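Chapter 7
Reading the Celebrity Page

Pick up any gossip magazine and turn to the shortest story you can find. It might be 85 words long, with a headline, a photo credit and one quote. It looks as if it took five minutes to write, and maybe it did! But a surprising number of people had a hand in it before it reached you, and in this chapter we are going to meet them.

Let's start with a story we'll follow all the way through. The singer Beca Kemeys is 29, has one hit album behind her, and is the new face of Wudska, a maker of winter coats. One Thursday in February, a short item appears on the entertainment site Traltach. It says she "couldn't stop laughing" on the set of the coat campaign. By dinner time, 30 other sites are running it too, most of them with the same quote and the same joke in the headline.
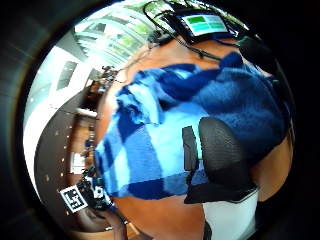
So where did the item come from? Wudska had hired a publicity agency, Cedia, and Cedia had sent out a press release that morning. The release supplied the quote, and it suggested the word "candid" for the photos. A reporter at Traltach changed the first sentence, added a line on Kemeys's recent breakup, and posted it before lunch. The breakup line is my favorite part of the whole story -- it wasn't in the release at all, and we'll spend most of Section 7.2 finding out how it got in.

Kemeys has people of her own, of course. Her manager works for the Ciobanu agency, which had the right to approve every photo but had no say over the words. Keep that split in mind as you read. It explains a great many odd pairings of cheerful pictures and gloomy text.

Before you go on, find a celebrity story from this week and underline every sentence that could have come from a press release. Keep the page handy -- you'll need it again in Section 7.1, where we take apart the opening paragraph.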